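Okay, thread time. People keep asking me when they'll get a robot that does the dishes, and I have been putting it off, so let's go. (Dishes, glasses, folding, the whole sink situation.)

Short answer: not yet. Longer answer: some pieces of the job are way further along than I figured a year ago, and other pieces are stuck exactly where they were.

Quick background for the new folks. I ran the back of house at a banquet hall for 25 events a season, and now I write about kitchen machines at Mustport. I have racked more stemware than any human should. So that's the chore I care about. Laundry people, you have your own accounts!

Stemware is a great test because everything about it is annoying. It's round, it's shiny, the weight sits at one end, and the part you want to grab is skinny. You hang it by the foot, upside down, next to five others that all want to swing into each other.

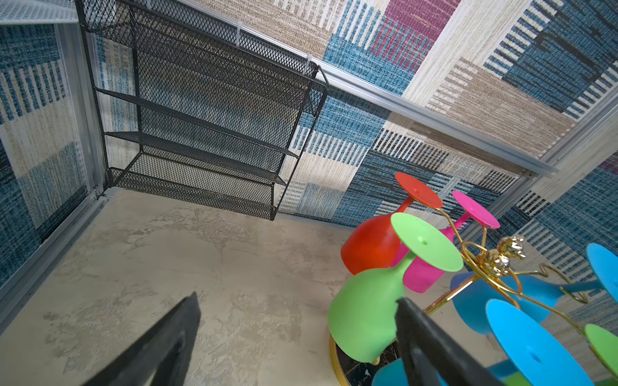 Plastic wine glasses on a gold holder, gripper fingers coming in from below. My old job, basically.

Look how crowded that is. The pink one's bowl is half hidden behind the lime green one. A person reaches around without thinking about it. A machine has to decide which glass is even reachable before it moves a finger.

And the colors help, by the way. Bright plastic is about as friendly as this gets. Clear glass is where I'd expect a lot of systems to fall apart — you're asking a camera to find the edge of something that's mostly whatever is behind it.

People always quote me success rates. Fine, let's talk about that. I got hold of a write-up from a small outfit called Dralon that ran 1,579 tries at moving drinkware on and off a stand. 1,292 of those ended with the glass where it was supposed to be.

Sounds amazing, right? I thought so too, until I pictured it on a shift. That's better than 80 percent, and if I had a new hire putting away glasses at that rate I'd be moving them to napkins by lunch.

But then (and this is the part I keep going back and forth on) a miss isn't always a broken glass. Plenty of theirs were just "let go, back up, try again." My new hires did that constantly. I did that constantly.

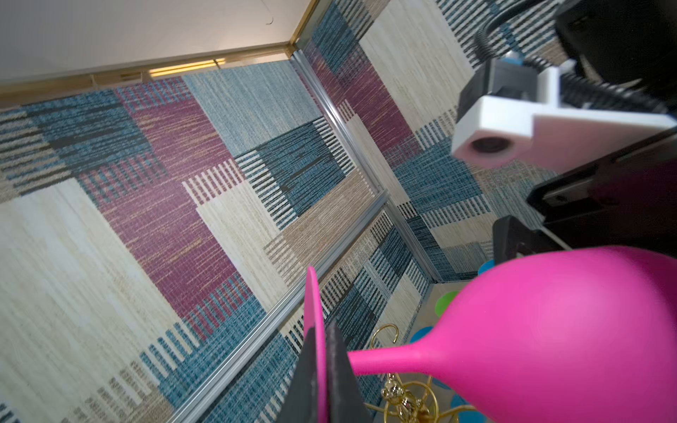
Anyway, where you grab matters so much more than how hard. By the foot, by the stem, by the bowl, those are three different jobs. If you pick it up one way and need to hang it another way, you've got to turn it over somewhere in the middle, and turning things over is where my money would be on trouble.

Speed is the other thing. Watch any demo clip and check for the little "4x" in the corner. I'm not even mad about it, I just want it in bigger letters.

Somebody in the replies asked about Trumness, the countertop gadget that says it'll unload your dishwasher. I haven't had my hands on one. The promo video has four matching plates in it. My dishwasher has a cheese grater, a sippy cup lid and a whisk. Call me when it does the whisk.

Shop floor is a different story and I'm a lot more cheerful there. Fragkou, the rental company two towns over, has an arm that moves full glass racks from the washer to the cart all day. Same rack, same spot, same height. It's great at it! It has never touched a single glass.

So for a home, I'd say you're still drying your own wine glasses for a good while. For a place that handles the same six items a thousand times, I'd start asking for quotes.

I'm visiting a test kitchen in November and they said I can bring my own stuff. Taking suggestions for the meanest drinkware you own. Champagne flutes are already on the list, and so is my aunt's gravy boat.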